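What is this little white gadget, and how do I clean it?

I got a box of odds and ends at a swap in September and one thing has me stumped. It's small, white and glossy with rounded corners – I think it's one of those mini photo printers? No buttons on top that I can find. Would love to use it for my planner!

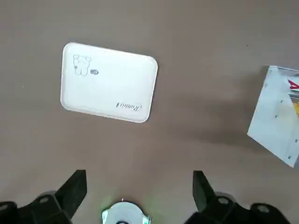

Posted by Duvach | 6 replies

There's a cartoon drawn near one corner, a puppy or maybe a bear, and some curly gray writing at the other end. Any ideas? And what's safe on a shiny top?

Swai
Cute!! I want one.

Skeltik
Could well be a mini printer. Feel along the sides for a switch or a paper slot, and look underneath for a label – that's usually where the model is. For the top I'd use a barely damp soft cloth, no alcohol near the drawing.

Clisport
Agree on the cloth. I rubbed the picture right off mine with a kitchen wipe, so go easy!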